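Onduren Cotton Cleaning Cloth, Pack of 10

Heavy cotton cloth for wiping down tables, shelves and worktops at home or in the shop. Machine washable and sold unbleached or white.

Fabric: 98% cotton, 2% polyester
Edges: overlocked
Carton: 100 packs, 1,000 cloths
Ships from: Kiltildale

Wash before first use. New cloths shed some lint and take up water slowly until they have been through the machine. Do not use fabric softener.
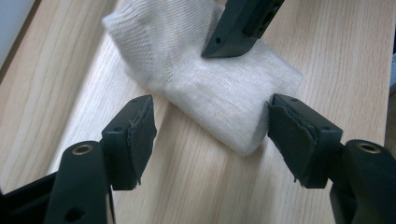

Light wood tabletop.

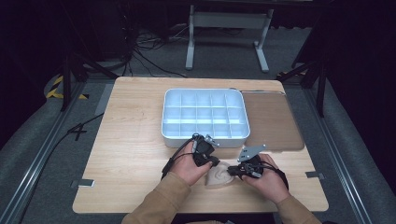
Can I put these in the dryer?
Tumble dry on low. Expect the cloth to shrink a little over the first few washes, mostly in length.

Use a damp cloth on oiled wood and dry the surface afterward. For waxed furniture, see the Lambert flannel, sold singly.

Unopened packs can be returned until the end of June. Carton orders go through Elba Ledesma at the trade desk, open until 4 p.m.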